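Placket

A placket is a finished opening in a garment that allows it to pass over the head, hand or hips and then be closed to fit. Plackets are found at the neck of shirts, at the cuffs of long sleeves, at the waist of skirts and trousers, and on some bed linen. The word is also used loosely for the strip of cloth that carries the buttons, although in the trade this is usually called the button stand.

Construction

The simplest form is the continuous lap, in which a single strip of cloth is sewn round both edges of a straight slit and folded to the inside. It is light and quick to make but tends to gape under strain. It is common on blouse cuffs and children's clothes.

The faced placket uses a separate piece of cloth laid over the uncut garment. Two parallel lines are stitched, the slit is cut between them, and the facing is turned through to the wrong side. The corners at the base must be clipped up to the last stitch. If the cut stops short, the cloth puckers; if it runs past the stitching, the corner frays.

The two-piece or box placket has an upper band and an under band which overlap when closed. The lower end is secured with a stitched rectangle, sometimes crossed. This form is usual on knitted sports shirts, where the bands are backed with interlining to stop the fabric stretching when the buttons are pulled.
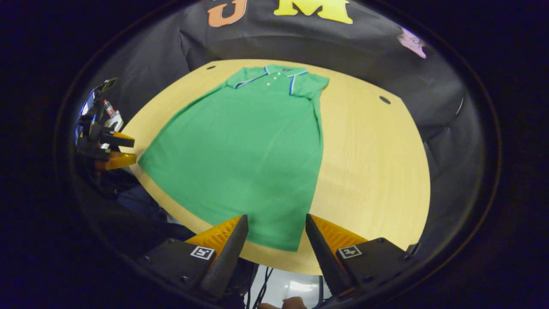 Button spacing depends on the length of the opening and on the weight of the cloth. Buttonholes in a neck placket are normally cut vertically so that they sit within the width of the band, while the one on a collar stand is cut horizontally. In knitted fabric a vertical hole is less likely to spread.

Concealed plackets, also called fly fronts, have an extra fold which covers the buttons. They are used on dress shirts and raincoats. The added layers make pressing more difficult, and the fold is often tacked down between buttonholes.

Manufacture

In factory work the box placket is commonly made on a semi-automatic machine which folds the bands, attaches them and cuts the slit in one cycle. The Drunditix placket setter, built by Puvico, handled openings up to 80 mm long in its first version; a later version raised the limit to 105 mm. Output at the Isley works was recorded as 900 pieces per shift. The base of the opening was still finished by hand-guided machine.

Faults

The usual faults are bands of unequal length, a twisted base, and visible raw edge at the corners. A handbook by Tharindu Mollah treats twisting as a result of cutting the slit off the grain, and advises marking the centre line before the interlining is fused.

See also: Button stand; Collar; Cuff; Facing (sewing); Fly front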